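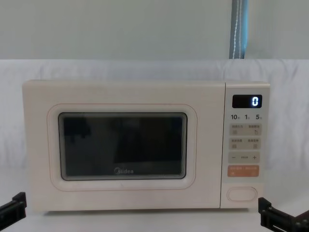
Cleaned the microwave at the Storow apartment today. It's a Midea, cream colored, and the buttons are in Chinese. I mostly use the 10, 1 and 5 keys.

Cup of water, two spoons of vinegar, five minutes. Let it sit with the door shut, then wipe everything down.

The vinegar came from Ollex. Big bottle, 1000 ml - should last until August.
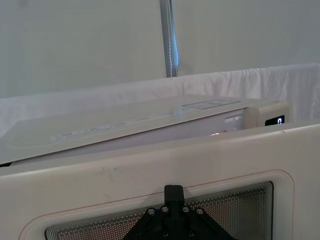
Last modified: January 13, 2009

Scuffs on the door are still there. Tried dish soap, then baking soda. Going easy on it - I don't want to dull the plastic.

The mesh in the window holds grease. Soft toothbrush, no spray.

Someone asked about the turntable. It goes in the sink with the plates.

Fridge is next.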